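¿Está listo el juvenil del Sudthorpe para el once titular?

Desde hace un mes se discute lo mismo en todas las tertulias: si el extremo de la cantera del Sudthorpe debe empezar los partidos o seguir entrando en la última media hora. Yo soy de los que prefieren esperar un poco, aunque reconozco que cada semana me cuesta más defenderlo.

Contra el Montecinos jugó por primera vez los 90 minutos. Perdió balones, es verdad, y en el primer tiempo dejó solo al lateral dos veces. Pero también pidió la pelota cuando los veteranos ya no la querían, y de una jugada suya nació el empate. Un chico que hace eso en campo contrario merece que se hable de él con seriedad.

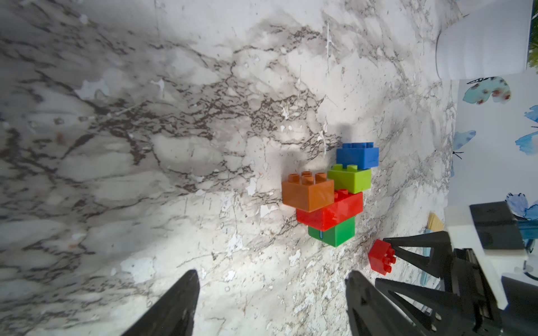

Piezas de colores, unas encima de otras.

El problema, para mí, es el lugar que le dan. En la cantera siempre jugó por la izquierda, con espacio para correr hacia dentro. En el primer equipo lo ponen a la derecha, pegado a la línea, y se le pide centrar con la pierna mala. Así no es posible juzgar a ningún extremo. El entrenador explica que la izquierda ya está ocupada, y es cierto: el titular lleva 11 goles y sería injusto quitarlo. Entonces habría que cambiar el dibujo, al menos en casa, donde el rival se encierra y sobran defensas.

Ya se probó en diciembre, contra el Nomus, con dos puntas y el joven detrás. Duró poco por una lesión, pero el equipo llegó al área con más gente que en todo el otoño.

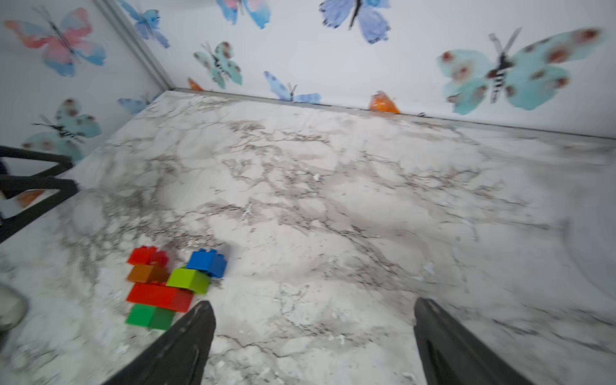 Montecinos_90 no está de acuerdo y lo escribió en los comentarios de mi artículo anterior: «Con dos puntas perdemos el medio campo. Contra el Nomus tuvimos suerte, nos pudieron marcar tres. El chico tiene que aprender primero a defender».

Lo de la suerte lo acepto en parte. Lo de aprender a defender, menos, porque desde el banquillo se aprende despacio. En siete partidos ha salido casi siempre con el marcador decidido, y esos minutos enseñan poco.
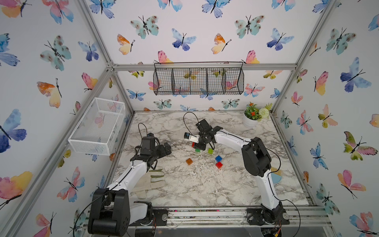
Lo que yo haría

Le daría la titularidad en la copa Semex, donde el Sudthorpe se juega menos, y siempre por la izquierda. En la liga lo mantendría como primer cambio, pero antes, al volver del descanso. Y no lo cedería en invierno a ningún club, por buena que parezca la oferta. El que se va cedido con esa edad vuelve muchas veces con otro entrenador y tiene que empezar de nuevo.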